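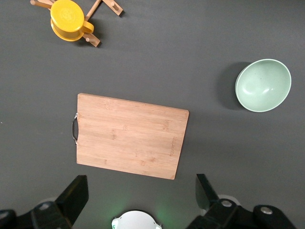 Print | E-mail
Reading time: 4 min

Diane Sawatzky is coming back to "The Long Table," and if you have been anywhere near the Clorkstead Television message boards this past month you will know that plenty of people had been asking for exactly that.

The station said in a short statement that Sawatzky, who hosted the Sunday-supper style talk show for its first 146 episodes before stepping away last spring, will be in her old chair when the new season begins in November. There will be 13 new episodes, each an hour long, and they will be taped in front of a live audience at the Jullthorpe Playhouse, where the show got its start.

"We listened to our viewers, and we listened to Diane, and happily they were saying the same thing," said Consuelo Villalobos, head of programming at the station. "The door was always open. I told her so on the day she left, and I think I told her again in every birthday card."

For those who came to the program late, or who only know it from the clips that get passed around, "The Long Table" is a plain sort of show. Guests sit down, they eat, and they talk with the host and with one another, mostly about how they were raised and what they would do over. There is no band and no desk. Past episodes have brought together retired ball players, a lighthouse keeper, two sisters who had not spoken in years, and once, in an hour that still gets repeated every winter, a whole high school chemistry department.

Sawatzky left after a disagreement over the length of the show. The station wanted to trim it to a half hour so that it would fit more easily between the evening news and the late movie, and Sawatzky felt that people don't say anything interesting until the soup is gone. She said so at the time, in a letter to viewers that was read on air, and she was gracious about it, though it was clear she was hurt.

A half-hour version did go ahead with Niilo Oksanen as host. It ran for 20 episodes, and while it had its fans (this writer among them, on a good night), the ratings slipped through the summer and the station quietly let the slot go to repeats. Oksanen, who came to television from radio, has been nothing but kind about the whole business. He will stay on as a producer and will fill in as host for one episode of the new season, a program of music and stories from the ferry towns up the coast.

"I kept the chair warm," Oksanen said by phone. "It's a good chair. But people would stop me in the grocery store and ask how Diane was doing, and I would tell them, and then we'd both feel better. I'm looking forward to being on the side where you get to eat during the taping."

Sawatzky spent her time away teaching an evening class in interviewing and working on a book, which she says is coming along slowly. She is 74 now and has told the station she will do this season and then see how she feels, and she would rather not be asked about the one after that until this one is finished.

"I missed the crew, and I missed the noise before we start," she said in a message sent out with the statement. "I didn't miss the makeup. I want to thank everyone who wrote, and I'm sorry I am so far behind in answering. I have read them all, and I'm working my way through the pile."

A few things will be different. Chiyo Aoki, who directed the holiday specials, takes over as director of the regular series. Milagros Soler, the cook behind most of the meals viewers have written in about over the years, will now join the guests at the table for the last part of each hour, something Sawatzky is said to have asked for before she agreed to anything else. Soler told us she said yes right away and then worried about it all night.

The theme music stays as it was, the old piano version and not the one used over the summer. Aoki said the lighting will be a little softer and the camera work slower, with longer shots and fewer cuts between faces.

The guest list has not been given out in full. Villalobos would say only that the first episode will bring back someone from the very first season, and that the person in question said yes before the station had finished asking.

The new season will air at 8 p.m., with each episode repeated the next day at noon. Earlier episodes can be watched on Vukari, the streaming service that carries most of the station's programs, and the new ones will be added there a week after they air.

Tickets for the tapings are free but must be reserved through the Playhouse box office, either at the window or by telephone. Doors open an hour before taping, and children under 12 will need to come with an adult. Anyone who held tickets for the spring tapings that were called off can use them for any date this season, provided they call ahead so that a seat can be set aside.

Print | E-mail

Recent in Television
"Altıntaş" renewed for second season after slow start
Vukari adds classic game shows to its free tier
Jullthorpe Playhouse reopens balcony in time for fall tapings
Longtime Clorkstead weather man signs off
What to watch this month: mysteries, baking and one very old Western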